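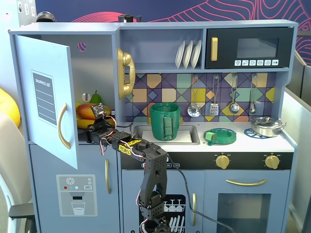
Chapter 7
Holding Out the Right Things

By Theresia Steiner
3 Jan 2026
40 shares

The first time I trained an arm to work in a toy kitchen, I got a wonderful number and believed it for most of a week. The model had never seen the test frames (I'd checked!), it predicted the next gripper position beautifully, and I had already told Valentin Marti down the hall that we were finished. Then we put the policy on the arm, asked it for the mango, and it drove its jaws into the cupboard wall. Valentin was very kind. He asked how I had picked my test frames, and I said "at random," and he made a small noise that I now make myself when students say it to me.

So this chapter is about splitting data. I know, I know – you were hoping for the chapter with the neural networks in it, and that's the next one. But I would like you to read this one first, and slowly, and with your own recordings open on the other screen.

7.1 What went wrong with my mango

We had 1201 demonstrations, all of them somebody steering the arm by hand through a task: get a piece of fruit out of the cupboard, put a lid on a pot, set a cup in the sink. Every demonstration is a run of frames, and neighboring frames look nearly the same. If you throw all the frames in one bag and pull out a test set, then almost every test frame has a twin in the training set from a fraction of a second earlier. The model can do very well by remembering. Mine did.

The fix everybody learns next is to split by demonstration, so that a whole run goes to one side or the other. Much better! I kept back 300 demonstrations this way and my lovely number dropped, and I felt grown up about it. The arm still missed the mango more often than the number said it should.

What I hadn't thought about was the session. Between one start of the recorder and the next time we packed up, the pear stays about where it is, the light is the same, the cupboard door hangs at the same angle, and the same person is steering with the same habits. Gijs Verbruggen always came at the fruit from below. Chia-jung Su liked to come in from the side. A test run recorded right after a training run, by the same hands, is still a sort of twin, and you have to hold out the whole session to get rid of it.

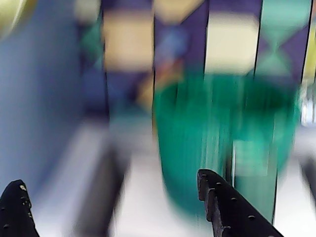

Robot Learning Group, Department of Mechanical Engineering, Pridau Institute

7.2 Frames between the interesting bits

Students tend to picture a demonstration as the moment of grasping, because that's the part they show in talks. Go through a recording one frame at a time and a lot of it is the arm getting from place to place with its fingers open. Look at the gripper view just before this section: two dark fingers, a green container, a patterned backdrop, pale floor, and most of it smeared into streaks. A frame like that goes into the split along with all the others from its session, and it should. The policy will meet such views when it runs by itself.

I used to throw these frames out. I had a little script that measured sharpness and dropped whatever fell under the line, and I ran it over the test set too, so I was grading the model only on the easy views. Please don't do that. If you must filter, filter the training side, write down the rule, and leave the test side alone.

7.3 The comparison we'll use

For the rest of the chapter I'll work with three splits of the same data: by frame, by demonstration and by session. We train one policy on each and then run each one on the arm, up to 60 trials per policy, with the starting positions written down beforehand. The question is which offline score comes closest to what the arm does. In our lab it was the session split, and by a comfortable margin, though it also gave the ugliest score of the three (my coauthor wanted it in an appendix).

Before you go on, find out whether your recordings carry a session label at all. Ours didn't at first. Remo Hämmerli spent a good part of November rebuilding them from file times and a paper notebook, and he would like you to add the field today.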